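Thread on stone textures, mostly the boring parts. I have been cleaning up our material library since February and wrote down what I'd want a new hire to know.

The library has 139 stone materials. More than 200 were in it when I started. The difference was duplicates under other names, and scans nobody could trace to a license.

Naming first. A material called "marble_dark_final" tells you nothing. Ours now go stone type, color, finish, physical width in centimeters. If the width is missing, the file is sent back.

Physical width matters more than pixel count. A texture without a stated real-world size gets scaled by eye, and by eye everybody makes stone too big. Veins end up as thick as a thumb.

Quick check: put an object of known size next to the surface. A bottle, a mug, a door handle. If the pattern looks wrong next to it, fix the scale before you touch the color.

Second problem is repetition. Granite hides its tile well, being mostly speckle. Marble doesn't. One strong diagonal vein will repeat across a floor like wallpaper, and people spot it before they spot anything else.

Things that help, in the order I try them: crop out the most recognizable feature, use a larger source area, rotate per slab along real joint lines. Random blending comes last. It softens the veins and they start to look like smoke.

Vilja Hirvonen disagrees on the blending and she has better eyes than I do. Her method masks the veins and only blends the ground between them. It works. It also takes her most of an afternoon per material.

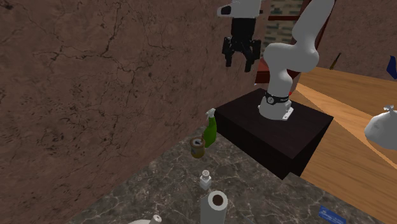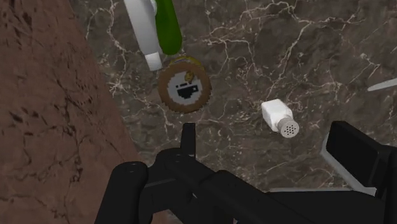 Marble in both renders. Pale veins on dark greyish brown in the second.

Next, roughness. The common mistake is taking the color map, making it gray and plugging it in as roughness. That says light veins and dark ground differ in polish. On a slab polished in one pass they mostly differ in color, and the roughness map should be close to flat.

Where you do want variation: small pits, wear near an edge, a faint haze from cleaning. Keep it low. If you can see the roughness map from across the room, it is too strong.

Honed and polished versions share a color map in our library but not a color value. Polishing deepens the tone. We keep that as a separate multiplier so it can be corrected in one place.

Baked-in light is the reason I threw out most of what I threw out. Look for one side of the image being brighter, or a soft blob in the middle from a flash. It is invisible on a single tile and very visible on a wall.

For new captures we used the sample yard at Munovholm. Overcast sky, polarizer on, color chart in the first and last shot of every slab. Aatos Halonen held the chart for 40 slabs on a Sunday and has asked not to be invited again.

The chart at both ends is there because cloud cover drifts. When the two readings disagree, I reshoot. Interpolating between them has never given me a result I'd sign off on.

Edges. Most stone in a scene is seen at its edge, and most libraries have no edge material. Wrapping the top texture down the side stretches or breaks the veins. Map the side in its own space and line up the strongest vein by hand. The weaker ones can miss.

Brown rough stone is more forgiving here. With enough pits and dark streaks you can leave the seam alone.

Storage, briefly. Sources stay uncompressed on the Wallden server, working files are compressed, and the two never share a folder. Dima Moussa wrote the script that checks this at night. It flagged 200 files on its first run, all mine.

Still open: translucency on the pale stones. We fake it with a slight tint at the edges and I don't like it. If you have a cheap method that survives close-ups, reply with settings please — a screenshot of the node graph is fine.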